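Re: [hall-tables] Snack tray, what goes in and where it sits
From: Ott Ozoliņš

On the tray contents, Koppel wrote:

> The tray at Posevham was all one kind of cracker last time.
> Can we fix a layout before the September order goes in?
> Also, is 1000 pieces still the number? Cesville only used
> 200 and we carried boxes home.

1000 is too many. I have cut the order to 500 individually wrapped pieces, split between the two halls. At 25 to a tray that is 20 fillings, and almost all of it keeps.

Proposed layout, in two parts.

1. Filling the tray. Use the shallow ones with the green sides. Flat packets go to the back and overlap; round items in clear wrap go toward the front, where they don't crush anything. Mix the types. Mung bean biscuits, crackers and the red packets can share a corner.
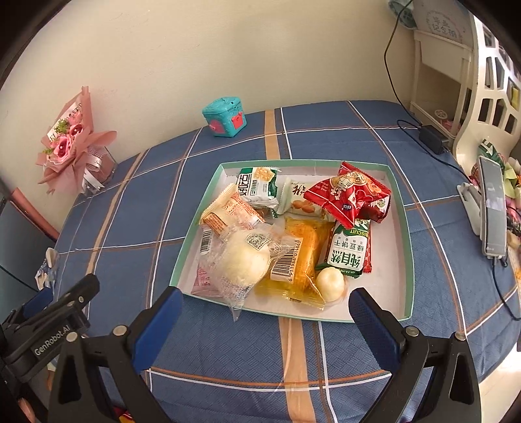 2. Placing the tray. It goes on the right side of the table, on the blue checked cloth. Flowers stay at the back against the wall, left of center, with the vase clear of the cloth's edge. The small teal suitcase box goes at the back too, to the right of the vase. A drink carton can lie in the tray if there is room at the top.

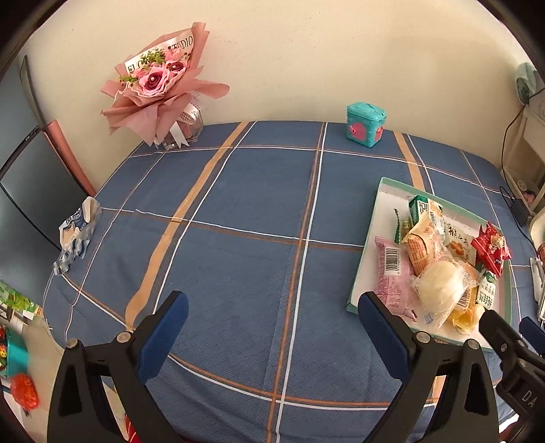 Refill from the back so the older stock moves forward. Buns have the shortest date of anything on the list, so I would order those separately from Skitmont, the same week, and leave them out of the 500.

Corrections to the split by reply to the list, please, before I send the form.

Ott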